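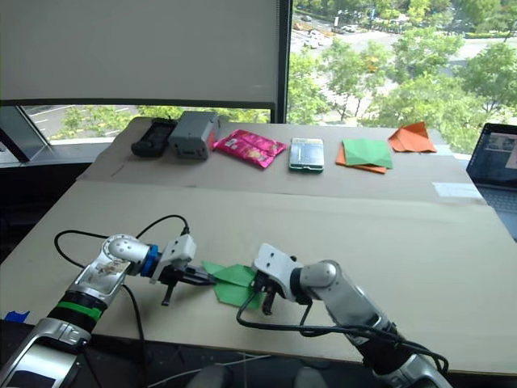

20 August 2023

Evaluation of the Rosser two-arm kit, continued. Present: the undersigned and Abimbola Uzor, representing the supplier, Trenent.

The paper-handling portion of the trial was taken up today. Trenent offers the folding package as an addition to the base kit, at 2352 for the year with support included, or 2000 without it. The quotation does not state whether replacement fingers are covered under either figure. Abimbola Uzor undertook to obtain a written answer from the Baltatby office.

Green origami paper was used with both arms. The department's interest is in the handover, that is, the passing of a thin and partly folded sheet from one gripper to the other, and in how firmly the fingers must close to keep hold of it. The February demonstration of the Gerkholm unit used card stock only and is of limited help as a comparison. I have asked that the two products be listed on separate pages of the report.

The clear protective film has not been fully removed from the casing. The supplier should confirm in writing that this has no bearing on the warranty.

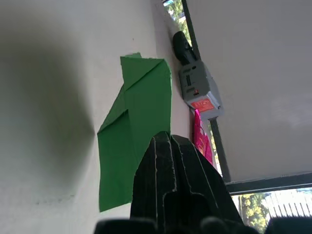

The wrist camera views were reviewed at the same sitting. Creases in the green sheet can be made out, as can the ridges on the gripper finger. Small print on a warning label could not be read. Label reading is not among our requirements, and no mark will be deducted for it.

Items 6 and 11 of the checklist, on cable routing and operator training, remain open. The cables form wide loops beside the arms, and I should like to see the recommended arrangement in the installation manual before item 6 is signed.

Manual requested from Trenent. Quotation filed with the earlier correspondence.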